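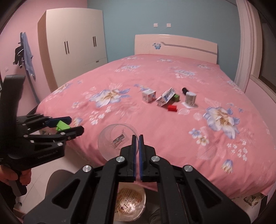 To: Forkton Home Swaps list
Date: 2025-05-05
Subject: Re: Bedspreads, washing and the pink room

> Does anyone on here wash their big flowery bedspread at home, or do you all
> take it somewhere? Mine is a Grollik one, the 100% cotton, and the label
> says 95 degrees, which can't be right for a print, can it? Also, has
> anybody put pink next to blue on bedroom walls and not regretted it?

Hello! Yes to both, as it happens.

I do mine at home, but on a cool wash and completely on its own (I put a pillowcase in with it once and spent ages fishing it out of a corner). I wouldn't go anywhere near 95 with a print, whatever the label says. Mine takes 2 days to dry over the banister in winter, so I tend to save it for June and the line. I iron only the top bit, the rest hangs down the sides and drops out by itself.

As for the walls, mine are pink and a muted blue and I love them. The blue went behind the bed, with the pink meeting it behind the wardrobe, so you hardly see the join – very handy, as my edges are dreadful! It took 3 coats of the Flastine blue to cover what was there before. The cream wardrobe and the pinky headboard calm it all down, and the bedspread has both colours in it somewhere, so it looks planned.

Curtains I'd keep pale. I nearly bought dark ones from Zelenák and I'm so glad I didn't.

Which wall were you thinking of for the blue? If it's the one with the window I'd get a tester pot first.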